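Soap corner: the week the ferry didn't come back

Hello again, fellow Landent watchers! If you haven't caught up yet, go and do that first and come back, because I'm going to spoil pretty much everything up to and including the harbor episode.

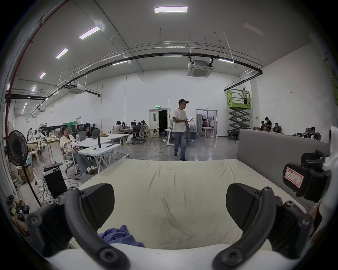 By your soap correspondent
5 Feb 2025

So. The ferry. I have been watching Landent since the very first season, when the whole cast seemed to share one raincoat, and I can't remember the last time I yelled at my TV like that. We all knew somebody was going to miss the last boat out of Stenderora. The trailer gave us that much. What I did not see coming was the baker's wife standing on the dock with her suitcase, looking right at her sister-in-law on the deck, and neither of them saying a word. Then the credits! I had a mouthful of toast and I just sat there.

My theory, for what it's worth, is that she never meant to get on. Go back and look at the kitchen conversation from the week before. She waters the plants. Who waters the plants and then leaves town forever? My neighbor says I'm reading too much into a fern, and she may be right, but this is a show that once hid a secret twin in a Christmas card, so I'm sticking with it.

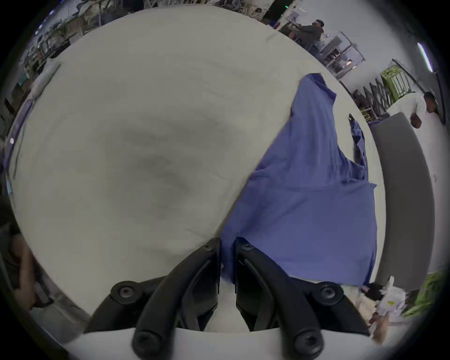

Blue on cream.

The Partanen brothers are still not speaking, in case you were hoping. I'm getting a little tired of this one. The fight over the boatyard has been going for 19 episodes now and we still haven't seen the will. Either show us the will or let them hug, please. The younger one had a lovely quiet moment with his daughter on the slipway, and I'd happily swap the next month of slammed doors for more of that.

I did like the new doctor, though. She's funny and a bit rude, and she obviously knows the hotel manager from somewhere (did you catch how fast he put the menu up in front of his face?). I'm guessing ex-husband. My second guess is that she's the one who has been sending the letters, but the handwriting doesn't match, and yes, I paused it to check. 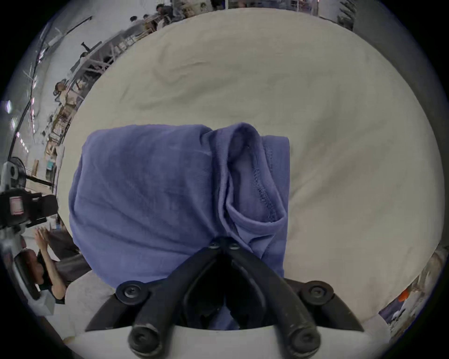

Folded blue fabric.

Now for the mailbag. I asked who you'd bring back from the old days and got 200 replies, which took me two evenings and a whole pot of coffee. The grumpy harbormaster won by a mile. I was so pleased! He only left to "visit a cousin," so the door's wide open. A few of you wanted the vet, and I have to remind you gently that she fell off a lighthouse.

Gridavstead, the spin-off, is back in April with a longer opening episode. I was lukewarm on the first season (too many meetings, not enough kissing) but I'll be there on the couch with everyone else. If you're planning a watch party, send me the details and I'll put them in the next issue.

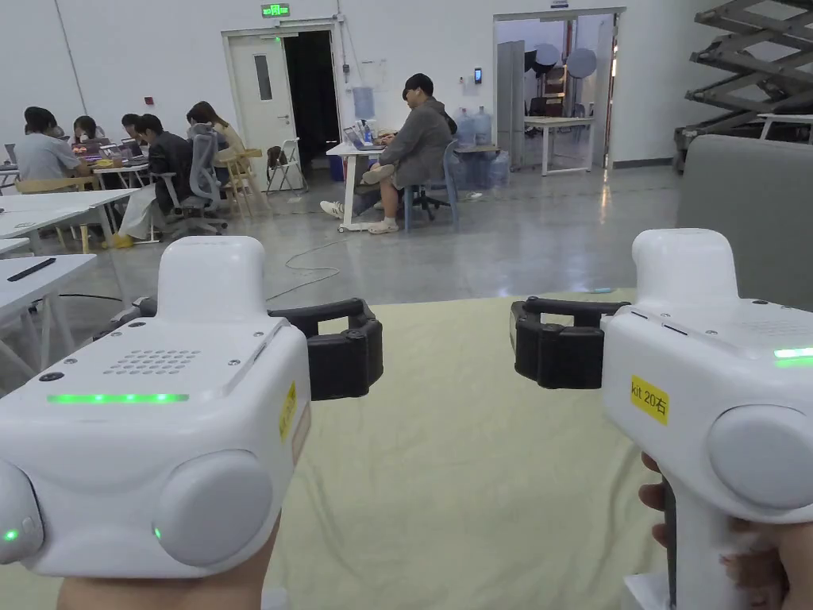
Both hands at the table.

Next week's episode is called "Low Tide," and the preview has a wet shoe in it and not much else. I've watched it far too many times. It's a left shoe, brown, and I think it's the accountant's. Write in if you disagree, and please put "shoe" in the subject line so I can find you.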